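Zismont Facilities Office
8 December 2023

The Facilities Office has begun its yearly review of stored cable at the Walerura building. The notes in this thread are for staff who coil, label or return white cable to the shared stockroom. Please read all of them before bringing material to the counter.

1/ Scope

The review covers white cable of every thickness held in the building, including short lengths and offcuts. Colored cable was dealt with in February and is not part of this exercise. Departments that hold their own stock are asked to follow the same method, so that coils returned to the shared shelves can be stored together.

The stock ledger at the close of last year listed 2,233 lengths. Of these, 820 were entered as "loose" with no further detail. Those entries are the main subject of the review.

2/ Before coiling

Clear a full table. A pile of loose cable spreads further than most people expect, and coiling over a crowded desk leads to strands being pulled against other items.

Find one free end and follow it by hand. Do not pull on the pile as a whole. Where one strand crosses another, lift the upper strand over and lay it to the side. Hold the length between both hands and let it take its own curve before beginning the first turn. A strand that resists should be put down and approached from its other end.
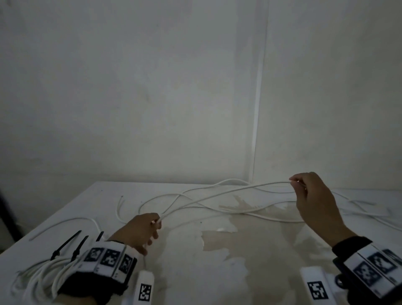
3/ Making the coil

Hold the free end in one hand and bring the cable around with the other. Turns should be close to the width of two palms. Larger rings do not sit well in the Pisside trays, and smaller ones put a tight bend in the thicker cable.

Keep the thumbs on top of the turns and the fingers through the center opening. The turns need not lie perfectly flat. They do need to stay together when the coil is set down.

Staff have asked whether cable should be wound around the elbow. It should not. The practice leaves a twist in every turn, and the next person to use the cable has to work it out by hand.
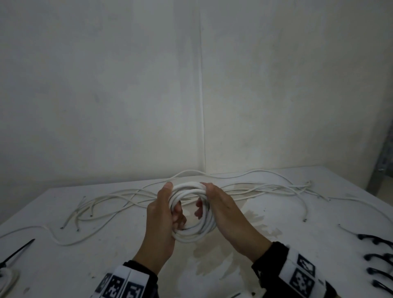

Thick white cable in a hand-held coil, with thinner cable still to be sorted on the table behind.

4/ Thick and thin cable

Please do not combine thick and thin cable in one coil. The two are stored on separate shelves and are issued against separate codes. A mixed coil has to be opened and wound again before it can be entered in the ledger.

If both kinds are present in one pile, coil the thick cable first. It is easier to find, and once it is out the thinner strands lie more freely.

5/ When the pile is large

Large piles may be worked by one person or by two. Where two people share a table, each should take a separate end and keep to one side. Work does not have to be finished in one session. A half-sorted table may be left with a dated card, and the room booking will be extended on request.

Colleagues at the Bakhtiari annex have asked for guidance on long lengths. The advice is to gather the turns as one goes and to keep a firm hold on the growing coil. Laying it down too soon allows the lower turns to slip, and they are then easily caught up with the strands still on the table.
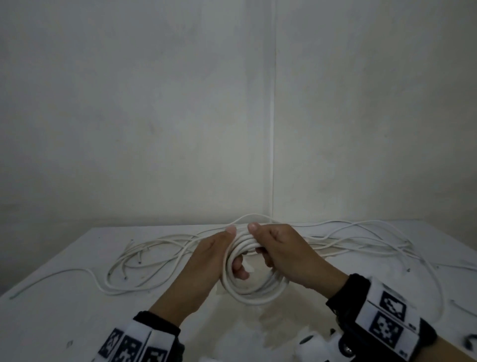 Grip matters more than speed here. A length that takes several minutes to wind properly will hold its shape on the shelf for years, and the office would prefer a smaller number of sound coils to a full tray of loose ones.

6/ Ties

Every finished coil is to be tied in two places, on opposite sides of the ring. Reusable fabric ties are preferred for cable that is issued often. Zip ties are accepted for cable going to long-term storage. They should be closed until snug and no further -- a tie that dents the outer covering is too tight.

Ties are available at the stockroom counter in packs of 300. One pack per department is provided without charge. Further packs are billed at cost.

7/ The last of the length

Do not tie a coil while a long tail is still hanging from it. Wind the tail in, or pass it once around the turns and tuck the end through. Tails left free in the trays are the most common cause of fresh tangles, and they account for much of the rewinding done at the counter.

Check the end itself before tying. Cut ends should be looked at for exposed tips. An exposed end is covered with tape, and the label is marked "cut" so that the length is not issued for use as it stands.
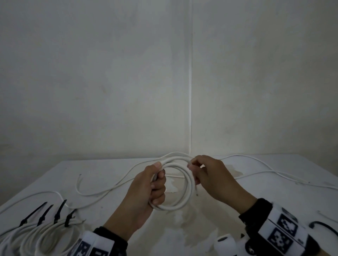 Short pieces should be kept to one side until the longer lengths are done. Anything shorter than a forearm is treated as an offcut. Offcuts are not coiled. Place them in the gray bin beside the stockroom door, where they are collected for recycling.

8/ Labels

The label goes on the first tie and should show the thickness code, the length and the department. If the length has not been measured, write "unmeasured" and leave the space otherwise blank. Estimates should not be entered. The counter has a measuring board and will complete the label when the coil is received.

9/ Returning coils

The counter accepts returns each morning until noon. Coils that meet the points set out in this thread will be entered in the ledger on the same day. Those that do not will be handed back with a short note.

Tables are to be wiped down after use. Marks that do not come off with a damp cloth should be reported on the room sheet.

10/ Questions

Questions on coiling, ties or labels may be left as replies to this thread or placed in the Facilities Office mailbox at the Walerura building. Replies are posted here, below the numbered notes.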